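Manipulation Cell Inspection Checklist, with Inspector's Comments
Enley Laboratory, Cell 2 – Cup Righting Study (Rallis protocol)

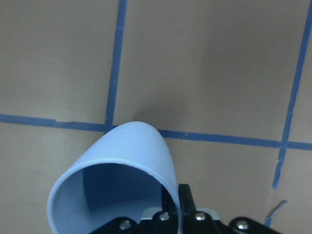 Wrist camera view, Cell 2. Cup on its side on the taped grid, gripper finger against the cup near the rim.

Inspector: Efthymia Lazaridis
Period covered: August
Status: Passed with comments. Two items to be closed before the next block of trials.

Scope

This checklist covers the physical condition of the cell, the safety functions of the arm, and the working conditions on which the reported results of the Rallis protocol depend. It does not cover the training software or the Nultow storage server, which are inspected separately. Entries are marked Pass, Pass with comment, Open, or Not applicable.

Background for reviewers outside the group

The study compares two ways of teaching the arm to set a fallen cup upright. In the first, the policy is trained only on demonstrations in which the cup begins in a fixed cell of the grid. In the second, the starting cell and the direction of the cup's mouth are drawn from a list before each demonstration. Both policies received 50 demonstrations and were tested from the same starting positions. The second policy completed 69 percent of its test trials. The figure for the first policy is being recomputed, for the reason given under item 3.4, and should not be quoted until that work is finished.

Section 1. Access and emergency stop

1.1 Emergency stop within reach of the operator's seat. Pass.

1.2 Emergency stop within reach of the person resetting objects. Pass with comment. The second button has been moved to the near corner of the bench, as requested at the previous inspection. Its cable crosses the walkway and needs a cover.

1.3 Arm halts on either button and does not resume without a manual reset. Pass. Tested with the arm moving and with the arm holding position.

1.4 Floor marking visible and unobstructed. Pass.

1.5 Operators' names posted and current. Open. The posted sheet lists a person who has left the group. Replace the sheet and initial the new one.

Section 2. Gripper and wrist

2.1 Bracket screws present and seated. Pass. All screws on the black brackets were checked by hand with the arm powered down. Inspectors should not sign this item from the wrist camera view, where a screw that has begun to back out can look the same as a tight one.

2.2 Finger surfaces free of chips and residue. Pass with comment. The contact face was wiped before the check. Please enter cleanings in the cell log. There were no entries for the period, although operators report that cleaning was done.

2.3 Finger travel smooth over the full range. Pass.

2.4 Closing force limit set and locked. Pass. The limit matches the value in the Rallis protocol. Any change requires a new entry here and a note in the trial record.

2.5 Wrist camera mount tight, lens clean. Pass. The mount was marked with paint pen so that later movement can be seen at a glance.

2.6 Cable slack at the wrist adequate at the limits of motion. Pass with comment. Slack is adequate for the motions in this protocol. It has not been checked for the wider motions planned under Mutmont, and this entry does not cover them.

Section 3. Work surface and grid

3.1 Surface flat, fixed, and free of loose objects. Pass. Minor scuffs and smudges are present and are accepted. They do not need to be cleaned away between trials, and repainting during a test series is not permitted.

3.2 Grid tape adhered, with no lifted ends. Pass with comment. Blue tape lines were pressed down by hand. Some edges are ragged, and one long strip has a slight step where two pieces meet. A lifted end can catch the rim of a cup and change the outcome of a trial, so the strips are to be checked at the start of each session.

3.3 Tape fragments outside the grid lines removed. Open. A short torn piece lies near the end of the right-hand strip. It is to be removed and the surface photographed again. Demonstrations already collected with the fragment in place may be kept, provided that the trial record says so.

3.4 Grid position agrees with the reference drawing. Pass with comment. The grid was relaid partway through testing of the first policy, and the new lines did not match the old ones. The affected trials have been set aside and are being repeated – this accounts for the missing figure in the background section. The grid has since been measured from the base of the arm and agrees with the drawing.

3.5 Lighting unchanged from the reference condition. Pass. Blinds closed, overhead lights on, no desk lamps.

Section 4. Test objects

4.1 Cup of the specified type in use. Pass. Light blue plastic, tapered, matte finish.

4.2 Cup free of cracks and sharp edges. Pass. Checked by running a gloved finger along the rim. Cups with any crack are to be discarded and not taped.

4.3 Starting placement follows the drawn list. Pass with comment. Operators are placing the cup in the correct cell but are not consistent about which part of the cup defines its position. For this protocol, the reference point is the center of the closed base. A cup may lie across a tape line if its base center falls in the listed cell.

4.4 Spare cups stored outside the reach of the arm. Pass.

Section 5. Trial conduct and scoring

5.1 Hands clear before the arm is enabled. Pass. Observed for a full session.

5.2 Success scored by a person who does not know which policy is running. Pass. The scorer sits behind the screen and receives only the trial number.

5.3 Success rule applied as written. Pass with comment. The rule requires the cup to be standing on its base, with the gripper withdrawn, for 3 seconds. A finger resting against the side of the cup is contact only and does not count as a grasp or as partial success. Two earlier score sheets used a "partial" column that the protocol does not contain. These have been rescored.

5.4 Stopped trials recorded with a reason. Pass. A trial stopped for safety counts as a failure in the reported rate.

Actions required

Item 1.5: replace the posted operator sheet.
Item 3.3: remove the tape fragment and photograph the surface.

The cable cover under item 1.2 has been ordered and may be fitted during normal operation. Until it is in place, the cable is to be taped flat to the floor.

Signed for Cell 2: E. Lazaridis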